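The Long Sill

2 comments 6 shares

The best thing in the apartment on Gredwood Street was the windowsill. Ronaldo Seixas knew it before he'd even seen the bathroom. It was white and long, much longer than any windowsill had a right to be, with a pale blind above it that let the light in like milk, and he stood there with his coat still on and said, "Yes! This one!" to the woman from the rental office, who hadn't started talking about the heating yet.

He moved in with 49 boxes. (He had numbered them, which was a mistake, as he then had to open them in order.) The first thing he wanted was his grandmother's bowl, and his grandmother's bowl was in the very last box. So for the whole of July the sill collected other things. A stack of library books. Three lemons. A jar of pencils, keys, receipts, a letter from his sister in Skelel that he kept meaning to answer and kept putting his coffee on.

His grandmother had owned a sill like that, in the old house in Jorero, and she ran it like a railroad station. Everything on it was either arriving or leaving. Eggs arrived in the morning. Mended socks left at noon. The bowl was the only resident - dark, shallow, paler along the inside of the rim - and you could drop into it any small thing you loved and find it there a week later, or ten years later.

"What goes in the bowl?" he asked her when he was six.

"Whatever you'd run back for," she said, and went on peeling potatoes.

He thought about that for days! He ran back for marbles. He ran back for a whistle, and a tooth, and a beetle that turned out to have its own opinions on where it would live.

Now he was a grown man with a sill of his own, and on the last evening of the month he got to the last box. He cut the tape with a bread knife. Newspaper, more newspaper, a sweater he'd given up for lost, and then the cold curve of the thing under his fingers. He laughed out loud in the empty kitchen. It hadn't even chipped!

He cleared the sill right then, at nearly eleven at night, and it was glorious. Books to the shelf. Lemons to the fridge. He wiped the whole length of it with a damp rag, end to end, walking sideways like a crab, and did it again for the pleasure of it. He answered his sister's letter standing up. It came to 300 words and most of them were about the light.

Mrs. Alaoui from downstairs knocked to ask if he was moving furniture.

"Only a bowl," said Ronaldo, beaming, and brought her in to see it.

She looked at it for a good while. She was not a person who got excited about kitchens, but she touched the rim with one finger and walked along the sill to the far end and back.

"And what do you keep in it?" she asked.

He opened his mouth and found that he had no idea. The marbles were long gone. The whistle was in a drawer on another continent, if it was anywhere. He patted his pockets - keys, a bus ticket, a button from the coat he'd been wearing the day he first walked in here and shouted yes.

He held the button up to the lamp. It was an ordinary brown button with a bit of thread still in it, and he was wildly happy to see it.

"This, to start," he said, and Mrs. Alaoui nodded as if that were perfectly sensible, and asked whether he had any of those lemons left, and he went to the fridge to get her two.
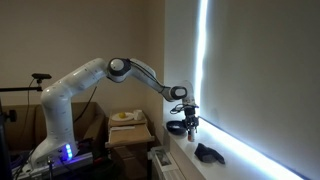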